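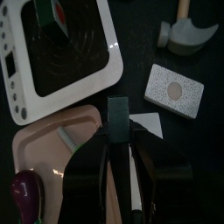 Cokon kit with wrist camera: is it any use on a messy, dark table?

Asked by skistholm_bench, June 2018

I run a small workshop in Skistholm and we are thinking of buying the Cokon gripper kit, the version with the camera at the wrist. The reseller, Fleletti, quotes 600 for the kit without the arm, and 48 more for a second pair of fingertips. We already have an arm that will take it.

The work would be sorting returned household goods: small boxes, blocks, hand tools, plastic toys, now and then a kitchen appliance. They come in no order and get spread out on a black table. The light is poor in that corner and I can't do much about it before fall.

What I want to know from people who own one:

Does the camera still give you a usable view when the fingers are closed on something?
Do the flat tips hold a plain block properly, or do I need the second pair?
Is the Nuchit software worth paying for, or does the free driver do enough?

Posted by fleletti_customer

I have had the kit for 4 months and use it for much the same thing. Taking your points in order.

The view is usable but you lose a good part of the bottom. The fingers are matte black and wide below the tips, so with a block held upright you see the block and the tips clearly, and whatever lies behind the finger bodies is hidden. A flat white item behind the right finger will show you one corner and that's all. On a black table the fingers also blend into the background, and my first detection script kept losing the outline of the left one. I put a strip of gray tape on each finger and retrained. You could also lay a lighter mat on the table, which costs less than anything Cokon sells.

Shiny things gave me more trouble than dark ones. The glass on a portable induction cooktop picks up specks of light, and so does any glossy plastic. A toy eggplant with a bright streak down its skin came back as two objects until I lowered the exposure. Matte blocks and boxes were fine from the start.

On the tips: the standard flat ones press evenly on opposite sides of a smooth block and I have had very few drops. They are poor on anything round. For a hammer, grip the handle – the head is an awkward shape and the claw catches. I bought the second pair and went back to the flat ones after a week, so I would keep the 48.

Check the cable before you sign for it. Mine was too short to pass the elbow joint and Fleletti took 2 weeks to send a longer one.

Posted by oddbins

we have one, its ok. get a lamp

Posted by rig_and_reel

I can answer the software part. The free driver opens and closes the gripper, reports finger position and passes the camera picture through. Nuchit adds grasp planning and a log of every pick. If you write your own code you can do without it. If you don't, you will want it, but ask for the trial first and run it on your own table with your own goods. The demo was done on a white surface with good light and the results on mine were noticeably worse.

I don't agree with the answer above about the second tips. They are softer and they do better on ribbed or curved plastic parts. With toys in the mix I would order them at the same time, as Fleletti charges shipping again for a separate order.

Also, the mounting plate in the box has one bolt pattern only. Compare it with your arm's flange drawing before you pay.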